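Workshop > Notebook > Local history volume
Print this page | E-mail this page
8 September 2024
By Ruba Sabbagh

Chapter 4 again, the one on the Saliba family and the bakery. The draft says they arrived with "some 3,000 others" in a single year. I can't find a source for that anywhere. The parish list Rami scanned has 2,713 names, and it covers the whole period up to the war, with plenty of people entered twice under different spellings. My guess is that somebody rounded up once and everyone after copied it.

Checked the spellings against the Petus index. It helps less than it claims to. It has Saliba, Saleeba and Sleba as separate families, and at least two of those are the same household at the same address. I've put a pencil query by each and left them alone for now. 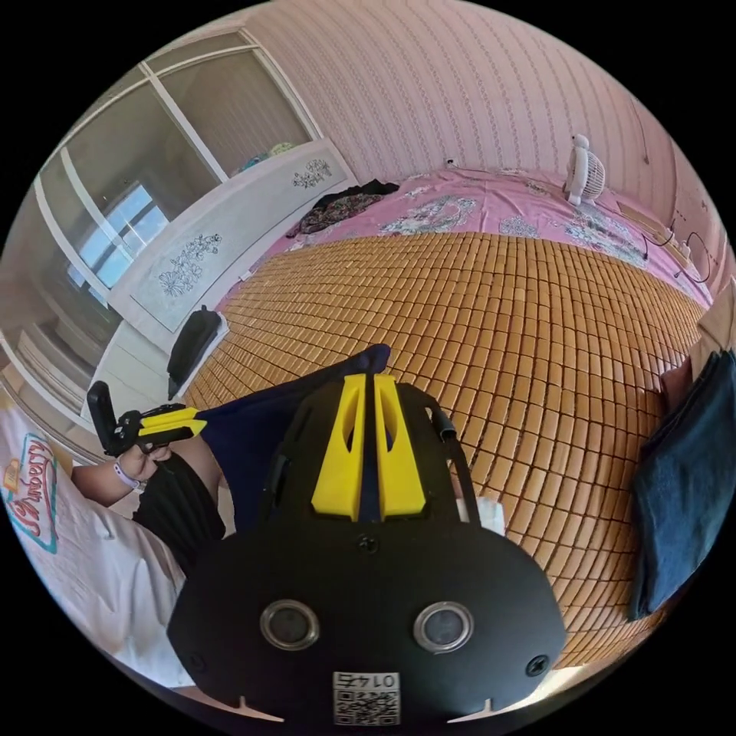

Gripper 0145 over the woven mat.

Oral history tapes: 41 listed, and I have heard 6 all the way through. The typed transcripts are tidier than the speakers. On tape 12 the woman says her father "maybe" had a share in the Ativeck mill. In the transcript he owns it, and in the chapter he founded it. I'd like the chapter to go back to "maybe".

Also not convinced by the founding date of the social club. The only support is a dinner programme printed for an anniversary, and clubs like to be older than they are. Need the minute book if it still exists. Asked the library twice, no reply.

Photo captions for the middle section still use the Arnix numbering, which skips and doubles back. Renumber before anything goes to the printer.
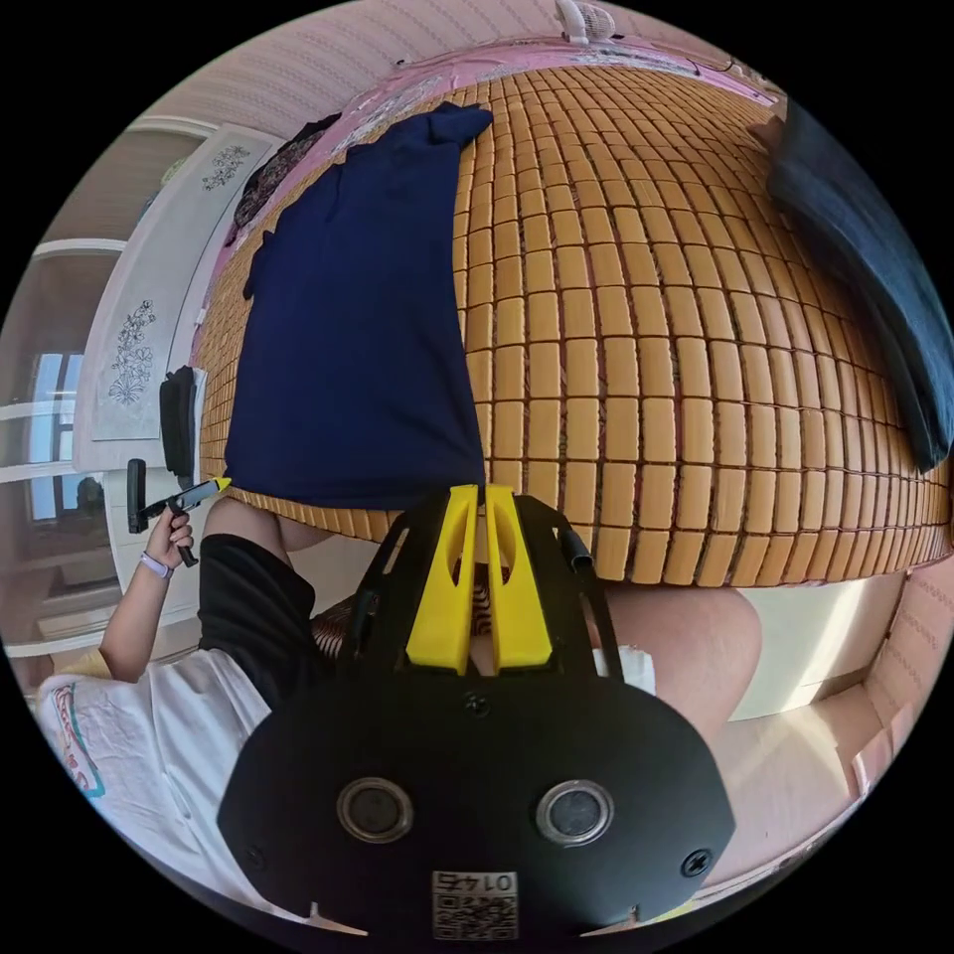 Rami Zoubi: I'd keep the 3,000 but put it in the mouth of whoever said it first. People in the families do repeat it, and that's worth recording even if the sum is wrong. On the mill, agreed, go with the tape. The club date I'm less bothered by than you are.

Fine, but then we have to find who said it first, and I doubt we will. Leaving the sentence out of the November proof until one of us has a page reference. Tapes 7 and 8 next.

Print this page | E-mail this page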